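Notes for week two, bedroom reset (Household Skills, Hamisi Laizer's group and mine, updated August 24, 2025)

Okay, picking up where we ran out of time! We'd got as far as the pile on the soft furniture - the one every bedroom grows by itself - and I was saying don't fold anything yet. Sort first. I know it feels slow, but if you fold as you go you end up refolding half of it once you find the rest of the set.

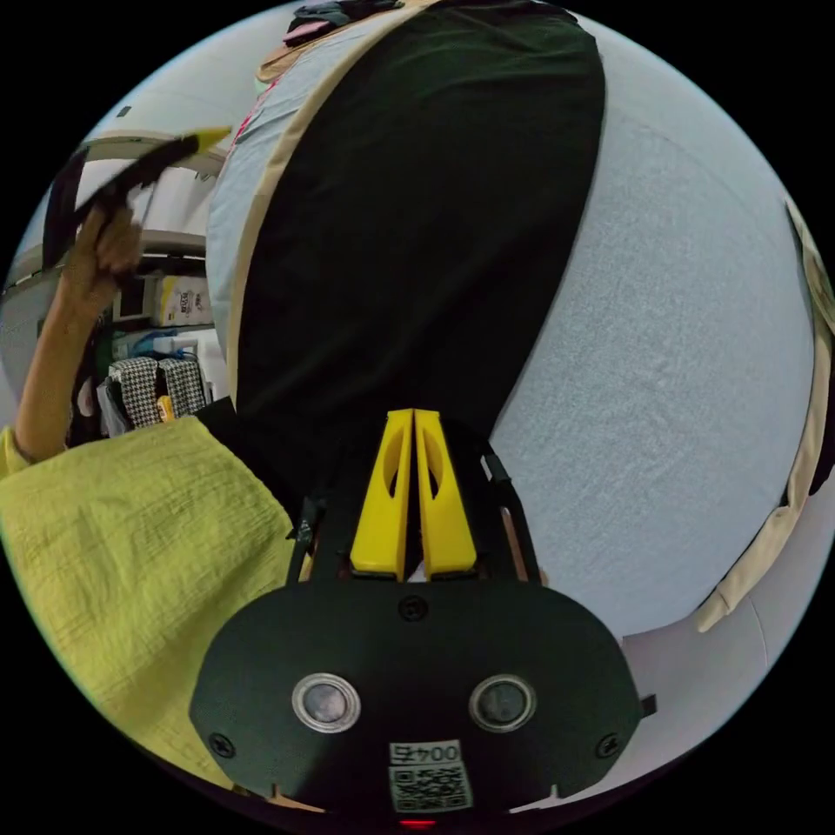 My rule is three landing spots: hang, fold, wash. Cirilo Huerta (he took this unit in February) teaches a fourth one for mending, and if you've got a button jar and good intentions, go for it. Mine just turned into a second pile, so I dropped it.

Dark clothes are the tricky ones, by the way. Everything looks the same colour in a heap, so pull each piece out and give it a shake before you decide where it goes. Check the pockets too, please - I once washed 11 tissues in one go and was picking fluff off my trackies for days.

Now, jackets. Clear a patch of bed and lay the thing out flat, front down, sleeves straight, and smooth the lining from the middle outwards. If it's going on a hanger, do up the zip or the top button so the shoulders sit properly. If it's going in a drawer, sleeves in, then fold up from the hem. 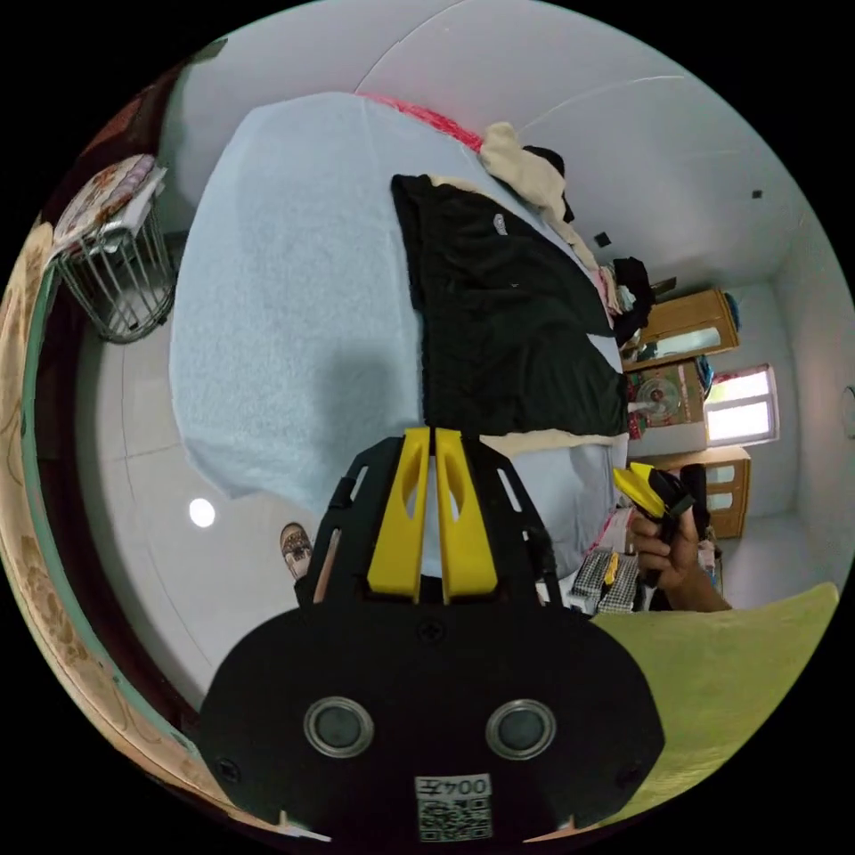 Same goes for the heavier knits, except those never go on a hanger unless you like pointy shoulders. Fuzzy blankets get done last, once the bed's clear. Shake, pull to the corners, leave it. They don't need to be tight like a sheet.

For practice at home: set a timer for 25 minutes, sort one pile, put away only the "hang" lot and write down what was left over when it went off. Bring your notes along, messy is fine. The reading on fabric care starts on page 21 of the booklet.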